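**Carnet d'atelier, mai, 7 h 40**

Fournée 11 du levain de seigle. Ça y est, la mie tient ! J'ai coupé la miche d'hier soir avant même d'enlever mon manteau, et pour la première fois depuis qu'on a changé de farine il n'y a pas de bande collante au fond. Magdolna Tóth avait raison sur toute la ligne : on pâtonnait trop hydraté pour une mouture aussi fine.

Rappel de la recette telle que je l'ai faite (la version du classeur est périmée, je la barre) :

- 300 g de seigle Bárány, la mouture intégrale
- 182 g de levain, rafraîchi la veille au soir
- eau à 32 °C, versée en deux fois
- sel à la fin, avec la deuxième eau
- une cuillère de carvi, concassé au mortier

Le carvi entier, j'arrête. Concassé, il parfume toute la pâte et on ne tombe plus sur une graine dure au milieu d'une tartine. Il sent presque le fenouil quand on l'écrase, c'est magnifique.

Pour le pointage j'ai laissé le bac près de la fenêtre, couvert d'un torchon, jusqu'à ce que le dessus se craquelle. Je n'ai pas regardé l'heure, j'ai regardé les fissures. Avec l'ancienne farine elles venaient d'un coup, en étoile ; avec la Bárány elles arrivent par les bords et gagnent lentement le centre. Il faut enfourner quand elles se rejoignent, pas avant. La fournée 9 est partie trop tôt et elle a éclaté sur le flanc, on voit encore la trace sur la photo collée deux pages plus haut.

Côté four, le Provanero chauffe plus fort à gauche, c'est confirmé. J'ai tourné le moule à mi-cuisson et la croûte est régulière. À refaire systématiquement, surtout avec le moule long.

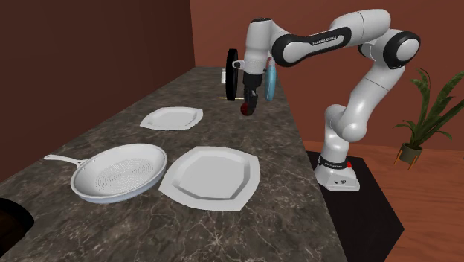
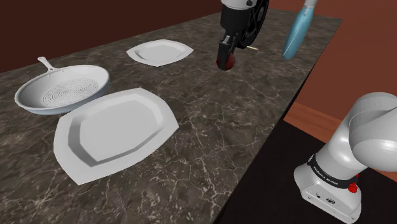

Autre chose qui me réjouit : la poêlée de vieux pain. J'ai repris les talons de la fournée 10, en cubes, dans un peu de beurre avec une pointe de miel de sarrasin. Feu doux, on remue souvent, on sale hors du feu. Les cubes gardent le cœur tendre et l'acidité du levain ressort beaucoup plus que dans la tranche fraîche. Sur une soupe de betterave, c'est une merveille (j'en ai mangé la moitié debout, désolé pour ceux qui comptaient dessus).

Essayé aussi de les réduire en chapelure pour ensemencer la pâte suivante, à l'ancienne : pain rassis trempé, pressé, ajouté au levain. La pâte devient plus sombre et plus souple. Je n'ai fait qu'un petit pâton, donc pas de conclusion, mais l'odeur est très prometteuse, entre malt et pruneau.

Conservation : le sachet papier Sketley laisse sécher la tranche dès le lendemain. Le torchon de lin marche mieux, face coupée contre la planche. J'en garde un morceau sous chaque pour comparer demain.

À faire :

- commander du seigle, le sac est presque vide
- demander à Magdolna son rafraîchi à trois étages, elle le fait de tête et il faudrait l'écrire une bonne fois
- tester le malt Istico, mais seul, sans toucher au carvi en même temps
- racheter une sonde, celle du tiroir donne n'importe quoi
- fournée 12 : même recette, même eau, moule rond

Levain nourri à 8 h 15, remis sur l'étagère du haut. Il sent la pomme verte.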